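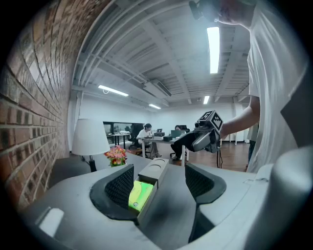
*Two grippers going at the brick wall end of the office.*

17 March 2025

I said in October that I would write more about the data collection work once we had a routine. We have one now, so these are my notes on it.

The project is called Prema. The goal is a policy that can pick up small household goods and put them where they belong, trained on examples that people record by hand. We don't drive an arm to get the examples. A person holds the gripper, does the task, and the camera on the gripper records what the fingers see. The square tags on top are for tracking where the gripper is in the room. Later the same fingers go on an arm.

We are at 3505 usable episodes as of this morning. The target for each task is 400, and the first 200 of each get looked at by a person from start to end. After that we only spot check. I was against spot checking and I have mostly changed my mind, for reasons of time.

The current task is the soft packs. Rigid things were easy to collect and, going by the early training runs, easy to learn. A box is the same width every time you close on it. A pack of tissues has a width that depends on how hard you squeeze and where. If you grip it near the top, the wrapper gives and the pack tilts. If you grip it in the middle it holds well, but people get into the habit of gripping only in the middle, and then the model has never seen anything else. So the instruction sheet asks for high, middle and low grips in turn, and the person recording says which one out loud before starting.

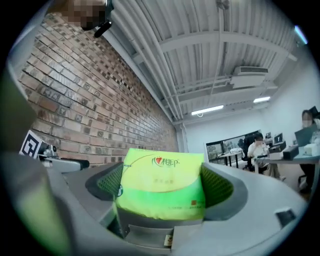

The mesh faces on the fingers have been a good change. The old pads were smooth and I had a long list of drops from them. I don't have a fair comparison, since we changed the pads and the instruction sheet in the same week, which was a mistake. If you are setting up something like this, change one thing at a time and write down when you did it.

A few other things I would do the same way again:

- Record in a normal room. We work in the office with people at their desks and the lights as they are. Bonura, the group we share code with, started with a plain backdrop and had to redo a lot of it.
- Start and stop each episode with the gripper open and away from the object. Trimming is much simpler.
- Keep the failures in their own folder. Ours are labeled with one word each: slip, tilt, miss, tags.
- Swap people often. Everyone has their own speed, and after an hour everyone gets slower.

"Tags" means the tracking was lost, usually from turning the wrist so the markers face the wall. It is still our most common reason for throwing out an episode. With two people working close together it gets worse, as one person's arm can block the other one's markers. We tried standing on opposite sides of the table and that helped some.

File handling is dull but it took most of February. Everything is copied off at lunch and again at the end of the day, and the copy is checked before anything is erased. We use Wakia for the storage side and a small script of my own for the naming. The script is 2 files and I will post it when I have cleaned up the paths.

Next is the handover task, and then the Riquelme shelf, where the slots are narrow and the pack has to go in flat. I expect the handover to need a new instruction sheet from scratch. I have a draft of it, and the part about who lets go first is still blank.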